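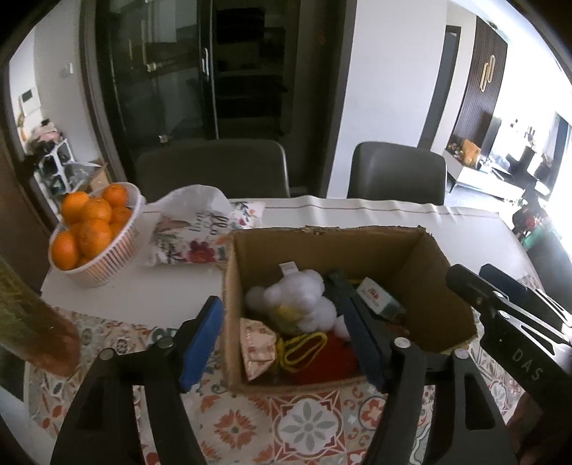 The success rate is the wrong headline for hand-held gripper data

Opinion, July 29, 2026
Morfudd Kneath

Most papers on learning from hand-held gripper demonstrations now report one number at the top: the share of test runs in which the robot finished the task. The Vonau study, led by Erzsébet Farkas, gives 82 per cent for taking a named item out of a mixed box. I have no quarrel with the figure. My quarrel is with how little it tells a reader who wants to know whether the method works.

A mixed box is a hard case. A plush toy gives way under the pads, a rope drags its neighbours along, and a small carton has to be gripped across its flat sides or it turns. A run that ends with the right item on the table counts as a success in Vonau even if the rope came out with it. The scoring rule is stated in the appendix, and it is a fair rule for a first paper. It also hides the errors that matter most in a home.

Chinyere Okafor and Abimbola Nnaji rescored the Vonau runs with one change. A run passed only if every other item stayed in the box. Their rate fell by 15 points. Nearly all of the loss came from soft or linked items, and the policy trained on the most demonstrations lost as much as the others. More data of the same kind had made it better at reaching and no better at letting go.

I think the cause lies in collection. A person holding the gripper feels the drag through the handle and corrects for it early, often before the camera shows any movement. The policy sees the correction but has no record of what prompted it. Oluwatosin Omoregie has argued that wrist images are enough if the operators work slowly. The Ogbonna recordings, made at 4 homes with slow operators, do not bear this out: the corrections are smoother, and the policy still misses them.

Two changes would help. The first is to log force at the finger pivots during collection, even with a cheap and noisy sensor, and to publish the log whether or not the policy uses it. The second is to report side effects next to success, in the same table and at the same size. Bulalance already has a field for disturbed items. It is optional, and most entries leave it blank.

The Zimville group plans to make that field compulsory in 2029. I would do it this November. The footage for rescoring exists in most labs, and the work is dull but short.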